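Forum > Phones and Tablets > Rumours and Leaks > Fosunico Drilness 3: real or only talk?

Print this topic | E-mail this topic

Search this forum... Advanced search Go

Fosunico Drilness 3: real or only talk?

trodmont_tom wrote:
Has anyone seen the new leak? A shop in Trodmont put a page for the Drilness 3 on its site in the night and took it away before lunch. I have read a copy of the text. It says a smaller screen than the Drilness 2, a headphone socket and a price of 330 pounds. No release date, only the words "spring stock".

I want to believe it. My old phone is nearly finished and I don't like the big ones, they fall out of my jacket.

quietkettle wrote:
Shops make empty pages all the time so that they are ready. It does not mean they know something. Last year the same shop had a page for a Drilness tablet and we all remember how that ended.

marta_in_prydderch wrote:
I am more on Tom's side. English is my third language so please be patient if I explain slowly.

A placeholder page has usually a round price and a grey box. This one had a proper price and a part number which ends in 982. The Drilness 2 ended in 981 and the charger for it had a number from a different family. So somebody has typed a number which fits in the row. It is not proof, but it is more than an empty page.

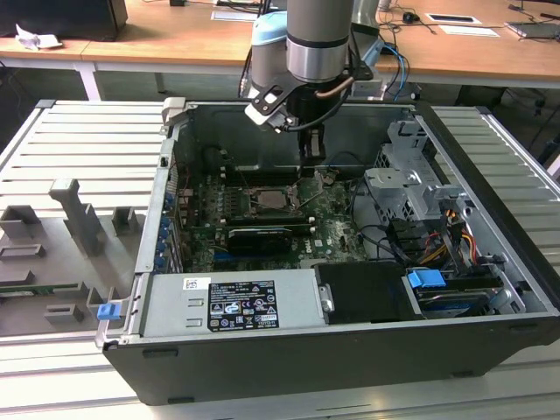

Also I would say that the small screen makes sense for Fosunico. In February they stopped selling the Drilness Mini in the Prydderch shops, and the staff there could not tell me what will replace it. You do not leave a gap in the shelf for no reason.

quietkettle wrote:
They leave gaps in the shelf for plenty of reasons. The Mini sold badly. That is a reason.

And part numbers can be guessed by anyone who can add one to 981.

marta_in_prydderch wrote:
This is true, I can't argue with the adding. But why would a shop guess it?

nest_craddock wrote:
Nest Craddock here, I used to write the phone column for the Prydderch newsletter, some of you may know me from there. I waited with my answer because I wanted to read the old threads first.

My opinion is that there is a phone, but the leaked text mixes two phones. The headphone socket belongs to the cheap model and the memory belongs to the expensive one. 16 GB of memory for 330 pounds is not a thing Fosunico would do. They have always been careful with memory, sometimes too careful. I would expect half of this.

If you are waiting and you don't know whether to buy now, my advice is to look first at what you have at home. I kept my Drilness 2 and put the money into the desktop computer, which does the heavy work for me anyway – photos, video, the accounts.

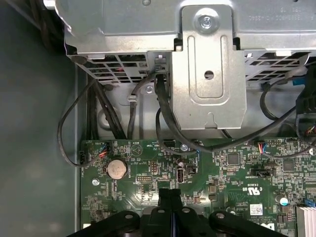 Inside an open desktop case, with the metal drive cage at the top.

The phone then only needs to be a phone. I know this is not what people want to hear in a rumours section.

trodmont_tom wrote:
Thanks Nest. I didn't see the 16 GB in my copy of the text. Mine says nothing at all on memory, where is yours from?

nest_craddock wrote:
From the second copy, the one posted by pixelgoose on page two of the old thread. It is longer than yours. I should have said this, sorry. So now we have two copies which do not agree, and this makes me trust both a little less.

pixelgoose wrote:
I only pasted what I was sent. I never said it was complete or correct. If someone has added lines to it, it happened before me.

quietkettle wrote:
So the famous leak is a text which was sent by a person to a person. I rest my case.

marta_in_prydderch wrote:
You rest it very early! The two copies have the same price and the same ending of the part number. Only the memory line is different. If I compare two witnesses and they agree on the main thing, I don't throw both of them out of the window.

On the memory I disagree with Nest a bit. Everybody compares phones with computers now, and the makers like the big number on the box. People see what sits inside a work machine and want the same in the pocket.
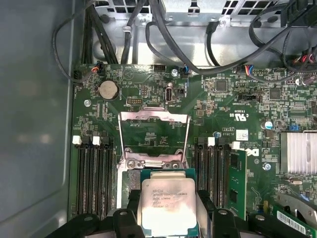 I don't say it is sensible. For messages and maps you don't need it, and the battery must feed all of it. But Fosunico has to sell against bigger names, and a big number is cheaper for them than a good camera.

trodmont_tom wrote:
A good camera is what I would pay for. The one on the Drilness 2 makes everybody look ill.

quietkettle wrote:
There we agree. Mine turns grass blue.

nest_craddock wrote:
Mine is fine outdoors, but in the kitchen it is bad, yes. Did you both install the last update? It changed the colours on my phone, I think to the better.

trodmont_tom wrote:
I didn't know there was one. I will look tonight. If the shop puts the page up again I will save all of it this time and post it in this thread, with the memory line if there is one.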